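Open day at the Bredstead workshop, 25/09/2023

I signed up for this one back in July, the minute the booking page opened, and I'm so glad I did. Lamholm only let small groups round their Bredstead building, so we were 9 on the afternoon tour, and there was plenty of time to ask things and get in the way.

We began with the remote control room, which is a grand name for two desks and a lot of cable. You sit with a pair of handles, watch a screen, and an arm on the other side of the glass does what your hands do, a touch later. The job was to put a beaker in a rack. I knocked it over on my first go, and my second, and then suddenly I got the feel of it - you have to slow right down at the end and let the arm catch up with you. I could have stayed there all day!

Next door is where the Gramar project lives, and this was the part I'd come for. Gramar does away with the far-off arm while you are teaching. You carry the gripper yourself, with a camera on it, and do the task at a bench in your own time. The recordings go off to train the robot later. It felt odd for a minute or so and then very natural, like using long kitchen tongs. Our task was folding a tea towel, and they like to have 200 good goes at a task before they try it on the arm. Between us we added four to the pile (mine had a corner sticking out, but they kept it).

What surprised me was how much they care about the dull bits. Start with the fingers open. Come in from the same side as you mean to leave. Don't wave the thing about between goes. Our guide had us practise just opening and closing it over a bare surface before we were allowed near the towel.

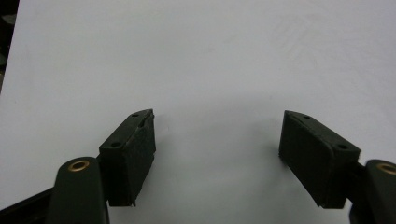 Margaritis, who was on the same tour, wrote to me afterwards that the handles next door had suited him better, as he liked feeling the arm's delay and working with it, and he wondered if people who learn on the hand-held gripper rush more than they should. He may have a point. I certainly rushed.

We finished with tea in the yard and a long talk about which chores we'd teach first. Three of us said emptying the dishwasher. Tours start at the side gate, by the way, and the bus stop is right opposite. Wear flat shoes, as you're standing for most of it - and do have a go at both rooms if they offer.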